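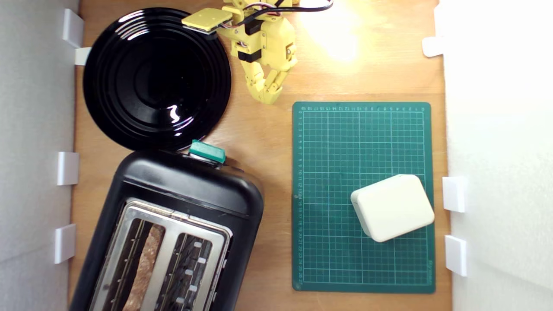
Breakfast is getting a room of its own in Droltomia this summer, and the people at Mellow, the small café on Cordeiro Street, could hardly be happier to talk about it. From 8th July the back half of the café will open early as a toast counter, where customers sit down at a narrow wooden table, pick their bread and brown it just the way they like it. The setup is as plain as can be: a black two-slot toaster with a green lever knob, a big round black dish with raised rings running around it, and a warm-toned tabletop between two white side walls. It is the kind of corner that makes a person want to sit down, put their elbows on the wood and wait for the smell to arrive.

The idea came out of a long, rainy stretch in June, when the café's one big kitchen toaster gave up in the middle of the morning rush and the staff brought in a little two-slot machine from home to get through the day. Customers who had been grumbling about the wait got up and started minding their own slices, and before long strangers were giving each other advice on how dark was too dark. The café fixed the big toaster soon enough, but people kept asking for the little one – and so here we are.

A good deal of thought has gone into the table. Small white clips run along the inside edges where the walls meet the wood, and the owners say they like the tidy look of the side walls, which also keep crumbs from wandering off toward the next customer's newspaper. They tried the toaster on the right at first and then on the left, and the left won, mostly on the strength of one regular who reaches for everything with that hand and was not shy about saying so.
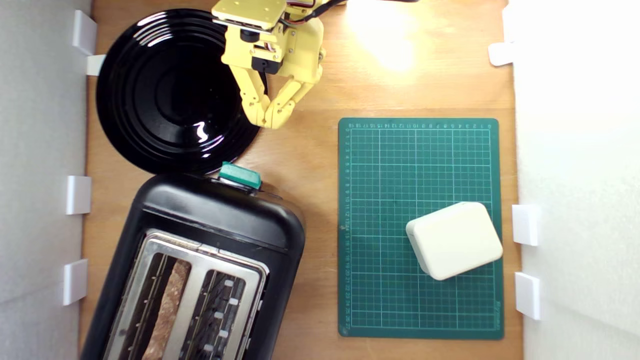 Bread will come from Lorkus, the bakery over by the old ferry landing, which has been baking for the café since its doors first opened. There will be four kinds to start with: a plain white, a seeded brown, a dark rye and a raisin loaf that tends to sell out before the school run is over. Butter and jam are included, and there will be honey as long as the supply holds out, which in a town this fond of honey is anyone's guess. Two slices and a pot of tea will cost 8 dollars, and a second pot is on the house for anybody who stays long enough to want one.

The café is also asking for a little patience with the toaster. It takes two slices at a time, and on a busy morning that is going to mean a line, or at least a few people standing around with bread in their hands looking hopeful. The owners talked about buying a bigger model and decided against it for now. Part of the fun, as they see it, is standing there with your neighbor and having a chat while the bread browns, and they would hate to hurry that along. If the line gets out of hand they say they will put out a second table, and there is already a spot measured for it by the window.

Regulars have been invited to help settle one last question, and that is how to describe the settings. The café wants to write up its own card, in everyday words, for how brown each number on the dial will get you. Suggestions so far include "barely kissed," "Sunday morning" and "call the fire department," and there is a jar by the register for anyone who has a better one. The winning names will be written out and hung over the table in time for opening day, and everyone whose suggestion is picked gets a free breakfast.

Readers who remember the café's soup challenge last winter will know that Mellow is fond of keeping score. A paper tally will hang by the door, and whoever buys slice number 999 will take home a loaf of their choice, wrapped and ready to go. Going by how quickly the soup tally filled up, that could come sooner than the owners expect.

The toast counter opens at seven in the morning and runs until eleven, when the table gets wiped down and goes back to being a quiet place for coffee and cake. There is no need to book. Children are welcome as long as a grown-up works the toaster with them, and there is a ramp at the side entrance on the parking lot side for strollers and wheelchairs. Anyone who would like to bring a homemade jam for others to try should have a word at the register first, so the label can be checked and a spoon found for it.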